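Sundel Countertop Dehydrator: Review
By Glenys Rudd
4/25/18

I bought the Sundel dehydrator to replace an older round one that had a broken fan. It has been on my counter for 21 days and has been used on most of them. I paid full price at the kitchen store in Denevdale.

The Sundel is a square box with a door on the front and 6 trays that slide in like oven racks. The fan sits at the back. On my old stacking model the air came up from the bottom, and I had to swap the trays halfway through every batch. With this one I haven't swapped them yet, and the top and bottom trays finish close together.

Controls are simple. There is a dial for temperature and a dial for the timer, and the machine shuts off when the timer runs out. The numbers on the temperature dial are small and printed in gray on black. I put a dot of white paint at the setting I use for fruit.

Apples were the first thing I tried. Cut thin, they dried evenly and came off the mesh without tearing. Tomatoes took longer than the booklet says, long enough that I had to set the timer a second time. Herbs were easy. Parsley on the lowest setting kept its color well.

Bananas are what most people want to know about, and they depend on the fruit as much as the machine. Very green ones come out chalky. I let mine get some brown on them, slice them a little thicker than the booklet suggests, and dip them in lemon juice and water.
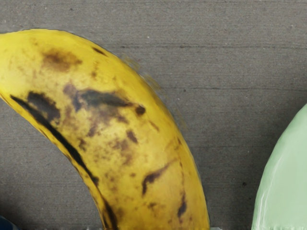

A ripe banana with brown spots on the peel.

If the fruit has gone really soft, don't try to slice it. Mash it and spread it on the solid liner for fruit leather. The Sundel comes with 2 of these liners. They are floppy and hard to slide in when loaded, so put the tray on a cookie sheet first and carry it over that way.

Cleaning is average. The trays fit in my dishwasher, but sugar sticks in the corners and needs a brush. The door lifts off, and the inside wipes down easily.

Noise is my main complaint. It is a steady hum, louder than my refrigerator, and I could hear it from the next room with the door shut. Alfie Kershaw has the Entwistle model and lent it to me for a weekend. The Entwistle is quieter, but it has smaller trays and the timer has to be set again after every power cut.

I would buy the Sundel again for the tray space. If your kitchen is open to the living room, listen to one running before you pay for it.

Last updated: April 2018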